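Robotics > Good Practice > Interviews

June
By Begoñe Cordero

Ramiro Collado writes the bench rules at Stostis, and he would like them to be shorter. The current version is 8 pages. The first one was 41, and he says hardly anyone got past the part about footwear.

"People had signed it and they couldn't tell you where the stop button was supposed to be," he said. "So we cut it down to what you need with the arms powered up."

Stostis runs two-arm tabletop stations in a building in Heywood. The work is mostly soft goods: picking up clothing, sorting it, laying it flat. Collado came to it from Solska, where he looked after safety on larger arms behind fences. Small arms on a table have no fence, and he thinks that makes people careless about them.

"A small arm will still pinch you. It will still pull a laptop off a desk if the cable is in the wrong place."

The rules come in two parts. The first covers people. One operator is in charge of a station at a time and says out loud when the arms are going live. Hands stay outside the rail while they are. Anyone can call a stop, and the operator doesn't get to argue about it until the arms are still.
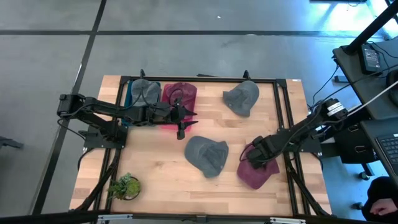 Cables take up most of the second part, which covers the station itself. Collado wants them checked at the start of every session, along the arm and back to the desk, with the arm moved by hand to the far end of its reach. Soft items make this harder than blocks or boxes do. With caps on the table, a loop hanging from the left arm can lie right across a gray one and a red one, and the operator has to decide whether the gripper is going to pick up fabric or cable. His rule is to stop and dress the cable first. "It takes a minute. A torn connector takes the afternoon."

The other item people ask him about is what may be left on the work surface. An early draft said nothing except the task objects. He has softened that. A fixed item, such as a plant in a corner, is allowed if it is written on the setup sheet and stays in the same spot for the whole session.

"If it's on the sheet, the next person knows it belongs there," he said. "What I don't want is a coffee cup that showed up halfway through."

The setup sheet is kept in Tridotik, the log the company uses for its stations. Each session gets an entry with the operator, the objects, and any stops. Last quarter there were 572 entries. Collado read all of them over two weeks and found that the stops were being recorded but the causes often weren't. The form now won't close with that field blank.

I asked whether operators resented it. He said a few did at first.

"They thought a stop counted against them. I had to say it several times — a stop with a reason is a good entry. A session with no stops at all, I go and take a look."

He also asks for a full inspection of every station after 400 hours of running: mounts, clamps, gripper fingers, screws on the frame. The number was his own guess to begin with. He has kept it because the loose screws they find at that point are still only slightly loose.

The next revision is due to go out on a Tuesday, so that he has the rest of the week to answer questions. He is trying to take out another page.

3 comments

mkessing
We have a similar rule about calling the stop out loud. Does the operator have to repeat it back? Ours do and it has helped on noisy days.

Orla T.
Would like to see the setup sheet if they're willing to share it. Ours is a whiteboard.

benchrat
400 hours seems long for gripper fingers if you're running fabric all day. We check ours weekly. Agree on the cables though.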